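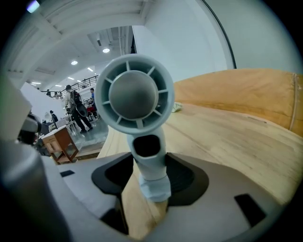
Handheld fan held in the gripper, with white wrapping at the base of the handle.

Vosbridge Automation Workshop
Gripper Unit Diary, Pevero Station
Entry for 7 Mar 2026

The station was opened for the monthly service of the gripper unit. The previous entry recorded a slow drift in the closing position and a complaint from the Jirkent team that slim handles were turning in the grip. Both points were taken up today.

The unit was switched off at the wall and left for the required interval before the housing was touched. The outer surfaces were cleaned with a dry cloth. Dust had gathered near the finger joints, and a small amount of old grease was removed from the left side. New grease was applied according to the service sheet. The right side was in acceptable condition and was left alone.

Two screws at the finger mount were found below the required tightness. They were removed, cleaned, and refitted with fresh thread compound. This is the second month in which the same mount has needed attention. A replacement mount has been requested from Mousavi Supply, and the request has been entered in the parts register. Until the part is received, the screws are to be checked before each period of use.

The closing position was then reset. The first attempt was not accepted by the control software, which reported that the home position had not been stored. The step had been missed by the undersigned. The procedure was repeated from the beginning and the value was accepted. The printed instructions place this step at the foot of a page, where it is easily passed over, and a correction to the layout has been proposed.

The gray handheld fan was used for the holding check. It is a useful test piece: the head is wide and round, the handle is slender, and any turning in the grip is easy to see from the front of the grille. The check calls for the fan to be held upright, with the head facing outward, while the position reading is taken. Readings at the start and end of the hold were within the permitted range. The fan is to remain with the station and is not to be returned to the general store.

The cycle counter has passed more than 1000 closings since the last change of finger pads. The pads show light wear and may stay in service until the next inspection. The spare pads are in drawer 13, together with the thread compound and the smaller hex keys. One key is missing from the set and should be replaced.

Matters carried forward: delivery of the finger mount; revision of the instruction page; the missing key. The Jirkent team has been informed that the unit may be used at normal speed. Any further turning of a held object should be written in this diary at the time it is noticed, with the name of the object and the closing value then in use.

Unit returned to service. Station keys signed in at the front office.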